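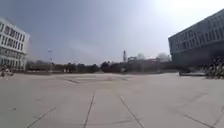 Plaza from the fixed camera, looking out to the trees and the chimney. Bikes far right.

July, 14:25 start. Outdoor nav for the student rover project, second go at the long straight.

Plan was 40 m out down the big middle slab, turn, 40 m back, no hands on the stick. Kastriot on the laptop, me walking behind with the kill switch.

Run 1 — stopped itself after 3 m. Lokus node hadn't got the new map, my fault, left the old one in the launch file. Fixed.

Run 2 — full distance out, turn ok, then drifted left on the way back. 130 cm off at the finish. Kastriot thinks wheel slip, I think the heading is wrong from the start and we only notice late. Log saved as reller_02, needs a proper look.

Run 3 — same again but with joint line following switched on. Much worse. The lines between slabs aren't parallel to the way we want to go, so it picked a diagonal one and happily set off along it. Killed it well before the bikes. Obvious in hindsight, should of walked the route first.

Glare: bad towards the dark building. Exposure fixed at 3000 for now (units whatever the Sotov driver uses, manual doesn't say). Auto kept hunting every time it turned that way.

To do
— line follower: reject anything more than a few degrees off planned heading
— bikes need a keep-out zone, both sides, the map has neither
— ask Nikolaidis if we can have the spare battery, ours sagging by run 3
— re-do run 2 with tape marks on the ground so the drift is measured every 5 m and not just at the end
— Kastriot Matić to write up wheel calibraton before next session

Packed up 16:10.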